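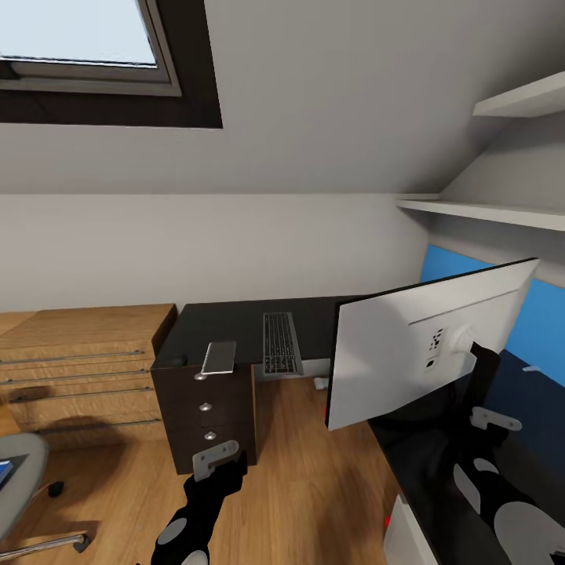 PART TWO: COLLECTING
Chapter 4. Where the examples come from

I put off writing this chapter for months, mainly because I wanted to get to the training, which is the bit everyone buys the book for. But every time I drafted a page on training I had to stop and say "assuming your examples are any good", and after the fifth or sixth time I gave in. So let's do examples first!

An example, for us, is one go at one job. Somebody steers the two arms, the computer writes down what the cameras saw and how every joint moved, and at the end we keep the lot as a single recording (I'll call it an episode from now on, as most people do). Our running job in this part of the book is the attic office: a simulated room with a sloping ceiling, a dark desk, a keyboard and a monitor. The task is to get hold of the monitor and lift it. Easy enough to say. A person does it without thinking, and that is exactly the trouble when you try to teach it, as so much of what you know never makes it into words.

The Harkthorpe set, which you'll be using for the exercises, has 3263 episodes in it. I recorded 165 of those myself, and I can still pick mine out because I come at everything too fast and then dither. Keep the ditherers in, by the way. A learner that has only met smooth, confident reaches has no idea what to do when it finds itself a bit off to one side, and it will find itself a bit off to one side very, very often.

What I do throw away are the episodes where the person steering plainly changed their mind about the job halfway through. We started by marking these by hand in Vosov, then wrote a small script for it (section 4.3), and I'd suggest you do the same in that order. You need to have watched a good few before you can write the rule down.

The other thing to settle early is what changes from one episode to the next. In our room the desk and the skylight stay as they are. The small things can move, and so can the monitor, and so can the place the arms start from. We used 14 starting places, which felt like loads at the time.
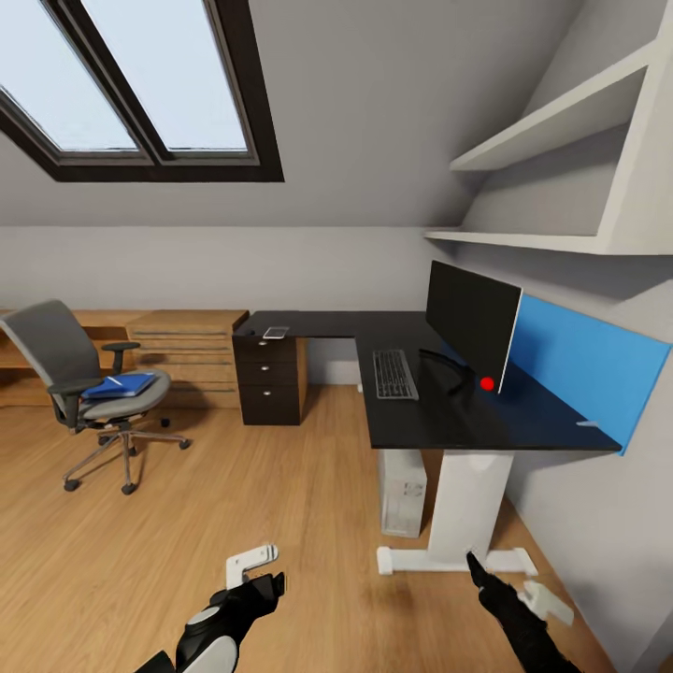

Jyoti Rastogi read this chapter in draft and wrote in the margin that 14 was far too few, that a learner would simply memorise them, and that she'd sooner have half the episodes and starting places drawn fresh each time. I think she's right for a job this short. I'm less sure for the longer ones in chapter 7, where fresh starts gave us a great many recordings that wandered off before reaching the desk at all. Try both in exercise 2 and see which of us you side with.

Before that, though, we need to talk about labels.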